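格子的深度：华夫格织物从织机到餐桌

文／本刊纺织组

刚下织机的华夫格坯布几乎是平的。把它摊在验布台上，经浮长和纬浮长排成菱形，轮廓看得清楚，手指按下去却感觉不到多少起伏。格子要到湿加工之后才立起来。布在无张力的热水里泡透，浮长线向中心收拢，平纹交织的部位陷下去，四条边隆起，这块布才有了它在零售标签上的那个名字。

纺织教科书把这种结构归在联合组织一类，通称蜂巢组织。华夫格是商业名称，来源是烘饼的模具。两者在国内的订单上经常混用，有的厂把格子较大、边线较直的叫华夫格，格子较小、轮廓偏圆的叫蜂巢。也有厂反过来叫。采购方如果只写名称不附组织图，打样阶段多半要返一次。

一、组织

简单蜂巢组织以菱形斜纹为基础。先在一个完全循环内画出两条方向相反的单行对角线，把循环分成上下左右四个三角区，再在相对的两个三角区里填入经组织点，另外两个留作纬组织点，填充区与对角线之间空开一行。这样得到的组织，对角线附近交织最密，越靠近三角区中央浮长越长。

交织密的地方，经纬纱相互锁定，织物薄而紧。浮长长的地方，纱线不受约束，松弛后浮在表面。经浮长与纬浮长在循环内交替出现，从浮长中央到交织中央，高度逐渐下降，形成一个四面斜坡、底部平整的凹坑。织物正反面的凹坑互相错开，正面的坑底附近，反面也同样有交织点支撑，所以多数华夫格可以两面使用。

格子的尺寸由循环数和经纬密度共同决定。循环加大，浮长随之变长，凹坑加深，同时织物的抗勾丝性能下降。这是设计阶段最先要定的一对矛盾。用于浴巾的织物通常可以容忍较长的浮长，靠它吸水。用于台布和餐垫的要收一些，因为餐具的底沿、戒指和椅子扶手都会勾到它。服装用的再收一些。

密度的影响方向相反。经纬密度提高，同样的循环收缩成更小的格子，纱线之间没有移动的余地，湿加工后凹坑浅，手感板。密度太低，坑能收得很深，但组织不稳，洗几次之后格子会歪斜，横竖边线对不齐。业内常说的“立得住”，指的就是在这两头之间找到的那一段。

Venla Mäkelä 在 Undow 织造厂负责组织设计，她的做法是先定克重，再倒推循环。该厂销量最大的一款台布成品克重每平方米 190 克，纯棉，单层，两面同用。“克重定了，纱支和密度能选的范围就很窄，循环也就剩下两三个可选，”她说，“多数客户先挑格子大小，最后才问重量，那样要走很多弯路。”

她给新来的技术员布置的第一项练习是拆布：取一块经过三次洗涤的成品，沿经向逐根拆下，记录每根纱在一个循环内的屈曲长度。同一循环里的经纱屈曲并不相同。经过坑底的那几根交织次数多，织缩大。构成边线的那几根浮长多，织缩小。如果全部经纱卷在同一只织轴上，张力差会随着织造长度逐渐积累，表现为部分经纱偏松、开口不清，严重时出现跳花。

解决办法有两种。循环较小时，差异可以靠后梁的位置和送经的调节吸收，单轴即可。循环较大、匹长又长时，要把两组经纱分轴送出，成本上升，换批时间也变长。Undow 的台布用单轴，一种加厚浴用织物用双轴。

二、纱线

华夫格对纱线的要求与平纹床品不同。浮长线暴露在外，承担了大部分摩擦，短纤维一旦从纱身里松脱，就在格子的边线上起毛起球，而坑底仍然光洁，两者的反差让旧损看得更明显。所以浮长较长的品种偏向使用精梳纱，短绒率要压低。

捻度是第二项。捻度偏高，纱身紧，耐磨，但吸水慢，松弛收缩时也更硬，凹坑的斜面不顺。捻度偏低，手感蓬松，吸水快，掉毛多。浴用品种取下限，台布取中间偏上。供纱商 Karabulut 为几家台布厂供应同一规格的环锭纺纱，不同客户之间只改捻系数，管纱用颜色区分，以防混批。混批在坯布上不易发现，染色后才露出来，深色尤其明显，表现为有规则的横档。

纤维方面，棉仍占多数。亚麻的华夫格挺括，收缩后格子边线锐利，缺点是折痕处容易断裂，不宜长期叠放。棉麻混纺居中。近年有掺入再生纤维素纤维的产品，光泽和垂感好，但湿态强力偏低，浮长线在水洗时受力反复拉伸，格子会逐渐变浅。涤棉混纺多见于餐饮业用布，尺寸稳定，干得快，因为收缩不足，格子往往要靠组织本身做深，外观偏平。

颜色影响对格深的判断。浅色布的凹坑要靠侧光才能看清，正面光下接近平布。深色布吸光，坑底与边线的亮度差小，看上去也浅。中间明度的米色、灰色和浅驼色最能显出结构，这也是打样室里常备本色和米色两种样布的原因。评定时光源角度要固定，两块布在不同窗口下比较，结论没有意义。

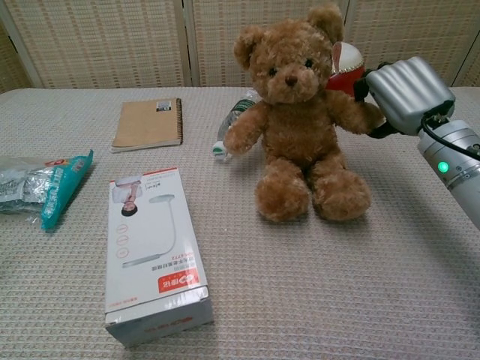
浅米色华夫格纹台布，与棕色长绒玩具熊的卷毛表面对照。

三、收缩

所有机织物都有缩水问题，华夫格的特殊之处在于收缩是成形手段。没有收缩就没有格子。后整理的任务是让该发生的收缩在出厂前大部分完成，只把很小的余量留给使用者。

收缩来自三个方面。第一是织造张力的释放。经纱在织机上被拉长，下机后回缩，遇水加快。第二是纤维吸湿膨胀。棉纤维吸水后直径增加，纱线变粗，要绕过变粗的对向纱，屈曲必须加大，布面尺寸随之缩短。第三是组织结构引起的收拢，浮长线两端被交织点牵拉，中间无约束，交织点之间相互靠近。前两项平纹布也有，第三项是蜂巢类组织的主要部分，经纬两向都很可观。

因此坯布的幅宽要留足。新品种上机前，工艺员根据同类组织的经验值估算幅缩，先织一段短样，走完全部湿加工流程，再量成品幅宽，回头修正筘幅。这个过程省不得。曾有厂家用平纹的幅缩系数套算华夫格，结果整批成品比订单窄，只能改裁成餐巾。

Mark Anthony Catacutan 在 Tenamico 从事后整理设备的调试，经手过棉、麻和混纺的多种凹凸织物。据他介绍，华夫格整理的关键在烘燥前的张力。布在湿态时格子已经立起，如果带着经向张力进入烘房，边线会被拉直，凹坑变成长方形，干燥后定在那个形状上。下一次洗涤它又会缩回去，消费者看到的就是缩水。

Tenamico 的松式烘燥机用网带托着布走，上下风嘴交错吹风，布在网带之间呈小波浪状前进，经向几乎不受力。进布端设超喂，喂入速度高于网带速度，超出的部分供布收缩。超喂量依品种设定，喂多了布会叠，喂少了缩不够。调试一个新品种，一般从偏低的超喂开始，逐档往上加，每一档取样，平衡后量格子的经纬尺寸，直到两个方向接近相等为止。

在纬向，门幅同样不能硬拉。传统的针板拉幅机如果按坯布习惯设定门幅，会把刚收进来的幅宽又拉出去。有些厂为了多出布幅有意这样做，成品量起来够宽，经不起洗。鉴别方法简单：剪一块方布，画上标线，用温水泡半小时，不拧，平摊晾干，再量。纬向缩得远多于经向的，多半在拉幅时动过手脚。

预缩整理在平纹牛仔布和衬衫布上是常规工序，用橡毯挤压使布经向缩短。用于华夫格则要谨慎，橡毯的压力会把边线压扁，浮长线出现极光。确需使用时，降低压力，之后补一道蒸汽松弛，让格子回弹。

柔软剂也有影响。硅油类柔软剂降低纱线间的摩擦，布手感滑爽，但交织点同样变滑，浮长更易移位，抗勾丝变差，吸水性也受损。浴用品种应当避免，或改用亲水型。台布对吸水要求不高，仍不宜多用，过滑的台布在光滑的桌面上容易移动。

四、检验

华夫格的检验项目与一般棉布大体相同，有几项需要调整方法。

厚度。常规厚度仪的压脚会压塌边线，读数偏小，且压力稍有差异，结果就不同。应使用较低的压力和较大的压脚面积，使压脚至少覆盖数个完整循环，并在报告中写明。不写压力的厚度值不可比较。

尺寸变化。画标线时，线要落在坑底的平纹处。画在边线上，洗后浮长蓬起，墨线散开，读数误差大。晾干方式须与标签所示一致，转筒烘干和平铺晾干得到的数值可能相差很多。

勾丝。试样经向、纬向分别测试，正反面都要做。有的组织正反两面浮长不等，只测正面会漏掉较差的一面。

纬斜。格子边线是现成的参照，纬斜在华夫格上比在平布上更容易被肉眼发现，因此接受限度应当从严。Undow 内部以裁片对角线之差控制，超差的裁片退回整纬。 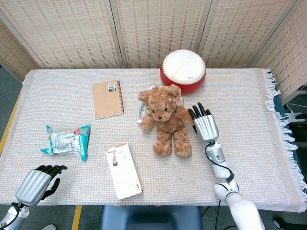
耐磨测试的终点判断也有争议。平纹布通常以断纱为终点，华夫格的浮长线在断纱之前早已起毛发白，外观上已不可接受。Mäkelä 的实验室把终点分成两档记录，第一档为边线出现可见毛羽，第二档为第一根纱断裂。Undow 台布的内控要求是第二档不低于 3,000 次摩擦，第一档只记录，不作判定。她认为第一档受评级人员影响太大，写进合同会引起纠纷，但对改进纱线有用。

五、裁剪与缝制

机织台布的裁剪一般沿纱向划线。华夫格可以直接沿坑底走刀，省去划线，前提是整批布的格子排列均匀。裁刀落在坑底，切口处交织紧，脱散少。落在边线上，切断的是浮长线，断头很快散开，卷边时会带出线头。

卷边宽度取格子尺寸的整数倍，翻折后上下两层的凹坑可以嵌套，缝道平整。若取非整数倍，凸对凸叠起来，缝道厚薄不匀，压脚走到高处会跳针。转角处折叠层数多，通常剪去一角，做成斜接。

带流苏的款式另有做法。流苏可以由台布自身的纱线抽出，也可以另外缝上成品流苏带。自抽流苏需要先在预定位置车一道止散线，再抽去外侧的纬纱，留下经纱成束。华夫格经纱的屈曲不一，抽出后长短参差，要经水洗和梳理再修齐。外缝的流苏带省工，应注意带子与台布的缩率匹配，否则洗后带子把布边收紧，出现荷叶状起伏。流苏带多为未经预缩的粗纱制品，缝前应先下水。

缝线宜用与面料缩率相近的线。涤纶缝线强力高、不缩，用在纯棉华夫格上，布缩线不缩，缝道会松垮起圈。常见的折中办法是用涤棉包芯线，并适当加紧底线。针距略疏于平纹布，密针在坑底容易扎断交织点处的纱。

六、零售端

家居品牌 Hokano 在售的华夫格台布有五个颜色、三个尺寸，由两家织造厂供货。品牌方在产品页上公布的尺寸为洗后尺寸，包装内的实物因此比标称略大。这一做法减少了因缩水引起的退货，也带来另一种投诉，有顾客量过新布，认为尺寸不符。后来包装上加印了一行说明，注明标称尺寸的测量条件。

行业内对标称尺寸应以洗前还是洗后为准，并无一致做法。浴巾多标洗前，台布两种都有。对使用者而言，台布的垂边长度与桌高有关，少几厘米就看得出来，洗后尺寸更有参考价值。购买时如果标签没有写明，可以按洗前理解，选大一号。

价格差异主要来自后整理。同样的坯布，走松式烘燥并给足收缩时间，出布长度会比强力拉幅短得多，按米计价时每米成本自然上升。Catacutan 算过一笔账：一批坯布以两种方式加工，松式的一组比拉幅的一组少出 294 米。“这些米数洗一次就没了，区别在于算在谁的头上，”他说。

加工费的计量单位也因此成为谈判内容。按坯布米数收费，加工厂没有拉长布的动机。按成品米数收费则相反。部分客户已改按重量结算，重量与张力无关，只需约定回潮率。

七、使用与洗涤

第一次使用前应当先洗。出厂的布带有浆料残余和柔软剂，格子在折叠和捆扎中也被压过，洗一次可以恢复。水温以标签为准，纯棉本色布可以承受较高温度，染色布建议用温水。洗衣机装载量不超过内筒容积的 70%，装得太满，织物之间挤压，格子得不到舒展，漂洗也不彻底。

拉链、搭扣和带金属件的衣物不要同洗。浮长线一旦被勾出，不要剪断，用缝针从反面把线圈逐格引回，再沿纱向轻拉布面使张力均匀。已经断开的，可将两端穿到反面打结固定，结打在坑底。

脱水转速取中低档。高速脱水会在布上压出硬折，干后折痕处的格子是扁的，需要重新浸湿才能恢复。晾晒时搭杆不夹，夹子会把布边拉成尖角。大尺寸台布湿重可观，单杆悬挂时自重会把经向拉长，最好用两根平行的杆分担，或在半干时翻转一次。

转筒烘干对纯棉华夫格有利，翻滚中格子反复受到松弛，蓬松度好，但尺寸会略小于晾干。两种方式不宜交替使用，同一套台布和餐巾一部分烘干、一部分晾干，几次之后格子大小就不一样了。

不建议熨烫。熨斗的压力作用在边线上，压平之后布面发亮，吸水变慢。确需去折时用蒸汽悬空喷，距离布面一掌左右，喷完用手拍松。餐饮业为求平整常过滚筒熨平机，其用布应选涤棉、浅格的品种，纯棉深格不适合。

污渍处理以尽快为原则。液体先被浮长吸收，沿纱线走到交织点，在坑底聚积，表面擦干净之后坑底往往还有颜色。应从反面垫吸水布，正面按压，不要来回擦。蜡滴待其凝固后剥去大块，残余夹在两层吸水纸间低温加热吸出。淀粉类食物残渣容易卡在坑底，干透后用软毛刷沿对角线方向刷，沿边线方向刷容易起毛。

收纳时卷放优于叠放。叠放要避开固定折线，每次换一个位置。亚麻品种尤其如此。叠好的布上面不要压重物，压过一季的华夫格，格子仍能恢复，只是要再过一遍水。

八、尚未解决的问题

格深没有通用的测量方法。各厂有的用厚度差换算，有的用切片在显微镜下量，有的用光学轮廓仪扫描，彼此对不上。切片法最直接，但切刀会使浮长线倒伏，取样也是破坏性的。光学法不接触试样，遇到毛羽多的布面噪声很大，需要滤波，而滤波参数一改，结果跟着变。

今年 6 月，Undow 与 Tenamico 以同一批米色棉布做过一次比对，两边各取五块试样，厚度法的结果接近，光学法相差较大。双方后来发现，一边的试样在恒温恒湿室平衡了一夜，另一边取样当天就测了。回潮率不同，纱的屈曲不同，格深当然不同。第二轮比对已统一调湿时间，数据仍在整理。

另一个问题是洗涤次数与格深的关系。一般认为前几次洗涤格子加深，随后趋于稳定，再往后因纤维损伤逐渐变浅。稳定段能维持多久，缺少公开数据。Mäkelä 手上有一组洗到第四十次的试样，每五次取一块存档，纯棉与棉麻各一组。她打算继续洗，直到边线断纱为止，棉麻那组目前已有两块在折痕处出现破口。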